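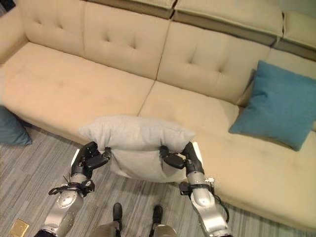 Fabric rub counts, a thread. I spec upholstery for rental fit-outs and get asked the same question on every job: is a higher number always better? Short version, no. Long version follows.

1/ The rub test drags a standard abrasive across the fabric until yarns break or the surface visibly wears. The count at failure is the number on the swatch card. It measures flat abrasion. It says very little about seams, pilling, fading or how the cloth behaves once somebody spills a coffee on it.

2/ There are two common methods and the numbers don't convert. One goes back and forth, the other traces a figure of eight. If the card gives a count with no method beside it, ask the mill. If the mill can't say, treat the count as blank.

3/ Pilling is a separate test with its own grade. I've had cloth with a very high rub count look shabby by its first October. The yarns were fine. The fuzz on top of them was the problem.

4/ Seam slippage is the one I read first. A smooth weave in a pale colour shows needle holes opening well before it shows wear. Check the figure in both directions, warp and weft. Suppliers often quote only the good one.

5/ Tufting changes the sums. Every tuft puts a fold in the cloth, and folds wear on the ridge. They also hold crumbs. For tufted backs I want a fabric with some give and a seam result I can see on paper.

6/ Light fastness. Put the swatch half under a book on the window sill for 22 days and compare the halves. Crude, but it has ruled out two "contractor grade" beiges for me, and the fastness grade on the card had looked fine both times.

7/ Colour under lamps: warm bulbs pull tan towards pink. Check it at night, in the room, with the lights the tenant will be using. A showroom is no help here.

8/ Cleaning code matters more than rub count in a rental. Water-based code, yes. Solvent only, no, whatever the discount. Cleaners at the end of a lease will use water regardless of what the label says.

9/ From the Drirninville job: 9 flats, same sofa, two fabrics. The Vandorent cloth had the lower rub count and the better pilling grade. The Zodska was the other way round. I'd order the Vandorent again. The Zodska arms were fuzzy at the first inspection.

Reply to a question in the comments - yes, chaise ends wear first in my experience, and at the front edge, where people swing their legs off. If the seat cushions are reversible, swap them at every inspection. A chaise cushion usually can't be swapped, so order a spare cover for that one piece.

Another - 100 per cent polyester is fine. Judge the weave and the backing. I've turned down plenty of linen blends on seam results alone.

Correction to 6/: the sill should be north-facing if you're in Australia. South gets you nearly nothing.

Next thread will be on foam density, once I have the Murthy test sheets back. They owe me 7.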